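Brillier starter kit talk, speaker notes
Jan 27, 2018. Arboleda meetup, second slot. Keep it under 23 min.

Open with the question everyone emails me. Is the Brillier hand kit worth buying if you already own an arm? Short answer, probably, with two gripes. Say the price early, people relax: $2,712 with the wrist camera, shipping extra.

Ask who has mounted a gripper themselves. Wait for hands. Then next slide.
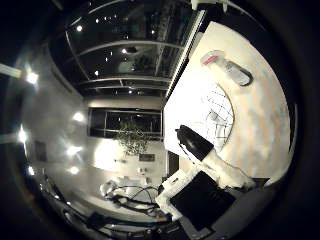 Reading time: 2 min

Wrist view on the table task. Bottle on its side, white wire grid, fingertip over the edge of the grid. Let them look a sec before talking.

Point 1, the view. Very wide. You get the fingertip AND the far wall AND the ceiling in one picture. Good for knowing where the hand is. Bad for straight lines, everything bends. Budget time for calibration, the Brillier guide says one pass, I did nine. Mention the guide has no page numbers.

Point 2, clear plastic. Ask the room how they'd find the edges of a clear bottle. Label is the easy part, red and white. Rest of it is outline and glare. The bundled Dedisik software lets you draw your own grasp points so you dont have to rely on the auto picker. Use that.

Point 3, wire stuff. Thin lines, pale table. Same problem, differnt reason. Turn up contrast in settings, second tab.

Gripe one: cables. Kit ships with one length only. Too long for my arm, buy clips. Gripe two: padding on the fingers is a seperate order code, check before you pay.

Pause, water. Then markers and pens.
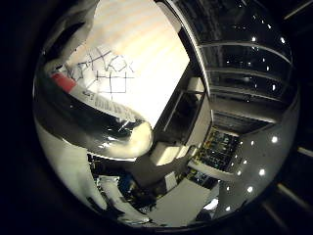
Long smooth things are where I'd push the sales people hardest. Shiny black barrel, highlights all along it. Ask for a demo with YOUR objects, not theirs. Bring a bag of junk from your desk.

Compare with Prurkia, quick, one minute max. Prurkia is cheaper and has no camera at the wrist. Fine for boxes. Support answers faster too, be fair about it. Don't get dragged into the license argument, save for the bar.

Who should buy: labs with one arm and one patient person. Who should wait: anybody needing spares quick, new batch is due in May.

Setup took me some 49 hours all in, incl. reading. Say that number slowly.

Handout by the door. Questions. If it's quiet, ask about their lighting, ceiling spots give me reflections on everything.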